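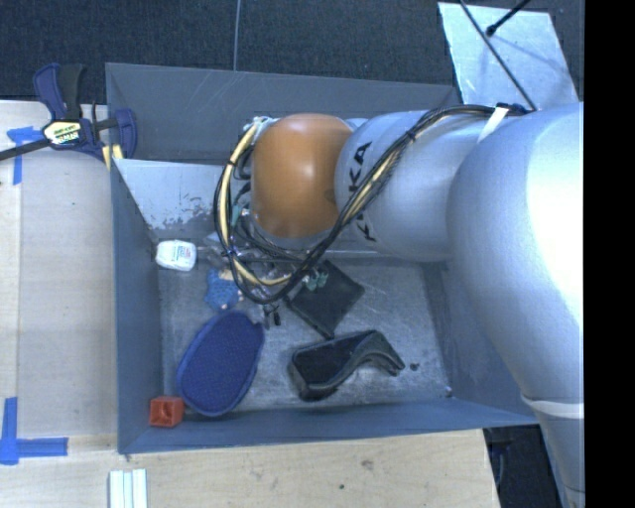 Glue notebook, 30th January

Print | E-mail

Hide glue again. The pot in the back room at Priltton went over temperature during lunch and what was left in it smelled like a wet horse with regrets. Threw it out, scrubbed the pot, started a new batch from the Vilmont granules. Soaked them in cold water until they were swollen all the way through, then warmed slowly with the lid on. Joana says I stir too much. Joana has been saying this since April.

Test joints. Maple to maple, rubbed, no clamps, left alone. Grain parallel on the first set, crossed on the second. Sanded faces to 220 on half of them and left the other half straight off the plane. I expect no difference, and I expect to be told I did it wrong when there isn't one.

Older set, glued before the break, came apart today on the lever rig:
– planed faces: wood failure on all but one
– sanded to 400: failed in the glue line, clean as a plate
– the odd planed one: I had written "good enough" on the tape in pencil, so that's on me

The 400 result bothers me less than it bothers Njoroge, who finishes everything to 400 including, I suspect, his toast. He wants the set repeated with fresh glue. Fair. The old batch had been reheated more times than I wrote down, and the number I did write down is six.

Chair no. 481 (the Nastham order): back left leg still loose. Steamed the tenon out without tearing anything, which I'm recording here in large mental letters. Old glue came off with warm water and a toothbrush. Shoulder is fine, cheek is worn on one side, so it gets a shaving of maple and a second try. Elibariki thinks we should use epoxy and go home. The next person to repair that chair would like a word with Elibariki.

Humidity gauge by the window disagrees with the one by the door again. I believe the door one, on no evidence except that it cost more.

To do
Label the jars. "Brown stuff" is no longer narrow enough.
Ask Ayanda where the small brushes went – she had them for the Mallet job.
Order granules, over two bags this time.
Repeat 400 set, planed controls from the same board.
Put a timer on the pot and then obey it.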